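The Long Life of a Small Tool

Siveo sits at the end of a valley road, and for most of the last century the town made one thing well: wooden chopsticks, sold in paper sleeves of ten to restaurants and grocers along the coast. The main workshop, Jirkadeo, closed its doors one January. At its peak it employed 160 people. The building is still there, with the sawdust chute sealed up and a tire shop in the front half.

A smaller business took over two of the lathes and moved them up the hill to Mostasier, where the rent was lower and the power supply was worse. It has been turning out chopsticks ever since, in small batches, for people who plan to keep them.

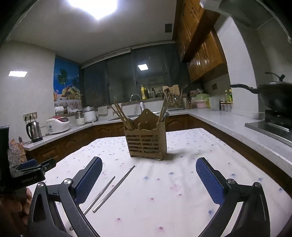
Yule

Most people who eat with chopsticks every day give them very little thought. They live in a drawer or a stand by the stove and they get replaced when there are too few good pairs left. Ask someone how old theirs are and you usually get a shrug. Ask which pair they reach for first and you get an answer right away.

The differences are easy to feel once you pay attention. Wood is light and has some grip, so noodles and slick vegetables stay put. Metal is thin, heavier in the hand and easy to clean, but it takes practice with anything slippery. Lacquered pairs look good on a table and chip if they go through the dishwasher. Length matters too. Cooking pairs are long to keep the hand away from hot oil, and children's pairs are short enough for a small fist.

At Mostasier the wood comes in as rough planks and dries under a tin roof for at least two winters. The workshop used to buy kiln-dried stock to save time. Too many pairs warped within a year, and the complaints cost more than the waiting did. After drying, the planks are cut into square blanks, sorted by grain and matched in twos. A blank with a knot in the lower third goes into the stove bin.

The turning is quick. The sanding is slow, and it is where the money goes. A plain pair passes through three grades of paper and then gets a coat of oil, a day on the rack and a second coat. Carved pairs are done in the evenings, when the lathes are off and the light over the bench is the only one burning. The workshop made 1023 pairs last year, of which 533 were plain. It could sell more. It has a waiting list for the carved ones and has stopped adding to it.

Price is the hard part. A factory can ship 1000 disposable pairs for less than the cost of a good dinner, and no small shop can come near that. The people in Mostasier have quit trying. They sell at two markets a year and to a handful of restaurants that ask customers to leave the chopsticks on the table.

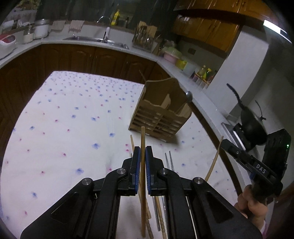
Restaurants are tougher on the product than families are. A pair in a busy dining room may be washed four times a day, and the tips go first. They turn fuzzy, then pale, and after that they start to hold the smell of whatever was cooked. The workshop will re-sand worn tips for a small fee, which takes a little off the length each time. Most pairs can go through this twice before they feel stubby.

At home, the care is simple. Wash them by hand soon after the meal and don't leave them soaking. Dry them before they go back in the stand, or stand them where air can get at them. Wipe on a little food-safe oil when the wood looks dull. If a pair has split or gone dark at the tip, throw it out.

The drying shed was full again this spring. The wood stacked at the back of it will be ready to cut the winter after next.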